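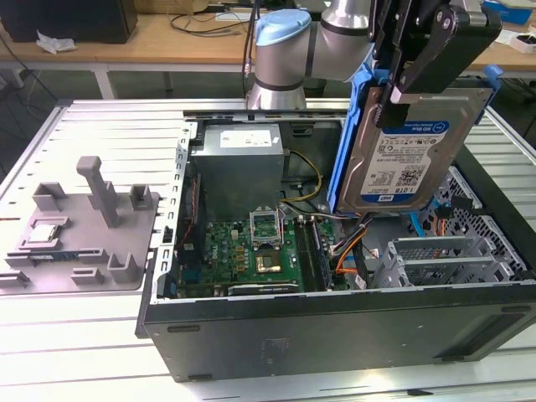 업무일지: 숙박·대관 용역 부가가치세 세율 구분 검토
2019년 7월 10일
작성: Khải Âu / 열람: Montserrat Camacho, Dušan Kneževič

1. 검토 대상
Diltbridge 소재 단기 숙박시설의 객실 매출 중 경감세율 적용분의 적정 여부를 검토함. 운영사는 Gallby이며, 일부 객실을 Tôn 사에 교육장 및 상담실 용도로 장기 제공하고 있음. 신고서상으로는 두 용도의 매출이 모두 숙박 용역으로 처리되어 있음.

2. 자료 대사
객실 이용 내역 500건을 예약대장과 대사함. 이 중 391건은 투숙자 명의, 입실일, 퇴실일이 모두 일치하여 숙박 용역으로 분류함. 70건은 당일 입퇴실이며 침구 제공 기록이 없음. 나머지는 대장상 용도란이 공란으로, 분류를 보류함.
당일 이용분의 계약서에는 "객실 사용"이라고만 기재되어 있고 숙박 제공에 관한 조항은 확인되지 않음. 청구서 품목명은 전부 동일함.

3. 쟁점
가. 시설의 허가 종류를 기준으로 할 것인지, 실제 이용 형태를 기준으로 할 것인지.
나. 조식 및 주차 요금을 객실료에 포함하여 청구한 경우의 안분 방법.
다. Flesusthorpe 지점은 대장 양식이 상이하여 동일한 기준을 적용하기 어려움.
Kneževič 위원은 가항에 대하여 이용 형태 기준이 타당하다는 의견을 제시함. 본인도 같은 의견이나, 장기 계약분은 계약 체결 시점의 당사자 의사를 별도로 확인할 필요가 있다고 판단함. 나항은 요금표 개정 전후의 단가가 달라 결론을 유보함.

4. 오류 정정
전일 작성한 집계표에서 취소 건 5건이 매출에 중복 계상된 사실을 확인하고 삭제함. 합계란 수식도 수정하였으므로 종전 출력본은 사용하지 말 것.

5. 후속 조치
- 용도란 공란 건에 대한 소명자료를 Gallby 회계 담당 Waldemar Tomaszewski에게 서면으로 요청함. 회신 대기 중.
- Flesusthorpe 지점 대장의 양식 변환은 Tâm Đặng이 담당함.
- 안분 기준 초안은 Camacho 팀장 검토 후 회람 예정.
- 수정신고 대상 여부는 10월 정기 검토 시 재론하되, 가산세 산정은 그 이전에 착수함.

비고: 계약서 사본 중 부속합의서 누락분이 있음. 원본 보관 장소 확인 요망.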